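WOOD 212: Wood Structure and Finishing
Handout 5. Figure, grain direction and surface movement
Prepared by Leen Aoun. Revised July 16, 2011

Read before the bench session. Chapter references are to the course reader compiled by Corrado Donati.

1. Terms

The word "grain" is used loosely in the trade. In this course it has one meaning: the direction of the long cells relative to the axis of the board. The other properties have their own names, and you are expected to keep them apart in written work.

Texture: the size and evenness of the cells. Oak is coarse. Maple is fine.
Figure: the pattern on a cut surface, whatever its cause.
Color: the hue of the heartwood or sapwood before any finish is applied.
Luster: the way the surface reflects light at different angles.

A board may be straight grained and strongly figured. It may also be plain in figure and difficult to plane, as happens with interlocked grain in some tropical species.

2. How the cut produces the figure

A log is a set of nested cones, one for each growing season. The saw cuts across these cones at some angle, and the lines on the face of the board are the places where the cones meet the cut.

Flat sawn. The face is tangent to the growth rings. The lines form arches or long ovals near the center of the board and run nearly parallel toward the edges.

Quarter sawn. The face is close to a radius of the log. The lines are straight and close together. In species with large rays, the rays show as flakes.

Rift sawn. The rings meet the face at an angle between the two. The lines are straight and ray fleck is reduced. Waste at the mill is higher.

Rotary cut veneer. The knife follows the ring and crosses it repeatedly as the log turns. The figure is broad, wandering and often repeats across the sheet. It cannot be produced in a solid board.

3. Knots and the grain beside them

A knot is the base of a branch enclosed by later growth of the trunk. An intergrown knot was alive when it was enclosed and its fibers are continuous with the surrounding wood. An encased knot was dead and is held only by pressure and sometimes pitch. It may drop out when the board dries.

Fibers bend around a knot on both sides. Where they rise to the surface they are cut at a steep angle, and this short grain absorbs more stain than the rest of the face. The result is a dark halo. Seal with a thin wash coat before staining if the halo is not wanted.
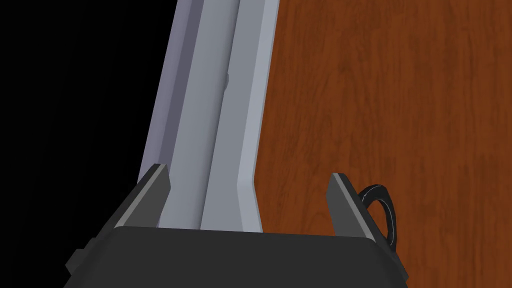
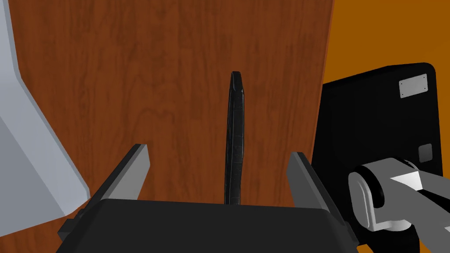
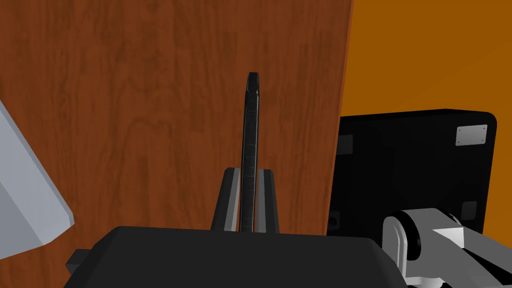

Blotching is the uneven uptake of stain over a face that looked uniform when bare. It is worst in pine, cherry, birch and poplar, and it follows local changes in fiber angle. A reddish-brown stain hides moderate blotching better than a gray or a yellow one. On a top like the one in the second picture, with dark wavy streaks and knot-like swirls over a reddish-brown ground, a small amount of uneven color would be read as part of the figure. The same fault on a pale, plain face is seen from across the room. Choose the color with this in mind, and test it on an offcut from the same board, sanded to the same grit.

4. Movement

Wood shrinks and swells as its moisture content changes below the fiber saturation point. The change along the length is small enough to ignore in furniture. The change across the width is not.

Tangential movement is larger than radial movement in nearly all species. A flat sawn board therefore moves more in width than a quarter sawn board of the same species, and it tends to cup. On drying, the edges pull toward the bark side.

Approximate change in width:

change = W x C x (M1 - M2)

where W is the starting width, C is the coefficient for the species and cut (reader, table 3), and M1 and M2 are the starting and ending moisture contents in percent.

Worked case. A flat sawn top is 527 mm wide. Take C as 0.003. The moisture content falls by 5 points between the shop and a heated house.

527 x 0.003 x 5 = 7.9 mm

The fasteners must allow this much travel. Slotted holes or sliding buttons are acceptable. Glue along a cross rail is not, and a top held that way will split or pull the rail out of its joint.

A finish slows the exchange of moisture. It does not stop it. Finish both faces with the same number of coats so that the exchange proceeds at a similar rate on each side.

5. Surface preparation

Plane with the fibers rising away from the cutter. Where the direction reverses, use a high cutting angle or a card scraper. Sand in sequence without skipping more than one grit. Cross-grain scratches left by a coarse paper are invisible on bare wood and show clearly under a dark stain.

Raise the grain once with a damp cloth before using any water-based product. Let it dry fully, then knock back the fuzz with the last grit used. Do not go finer. A burnished surface takes less color, and the end grain and face grain then respond differently.

6. Bench session

Each pair receives three offcuts: one flat sawn, one quarter sawn and one piece of rotary cut veneer on a backing. The stock is from the Bitar yard in Clirkville and has been stored in the shop since May.

Mark the fiber direction on each piece in pencil. Record the moisture content at both ends. Stain half of each face directly and half over a wash coat. Leave a strip bare at one edge for comparison.

Kirsty Bellamy has the moisture meters and will sign them out. Return them with the pins capped.

7. Problems

7.1 A quarter sawn panel is 73 cm wide, with C equal to 0.0018. Find the change in width for a drop of 3 points in moisture content.

7.2 A tabletop has cupped with its edges raised. Its lower face was left unfinished. Give two possible causes and state what you would measure to separate them.

7.3 Explain why a veneer face may show a pattern that repeats across its width while a solid board does not.

Written answers go to Hussam Nasrallah at the start of the next lecture. Show units at each step.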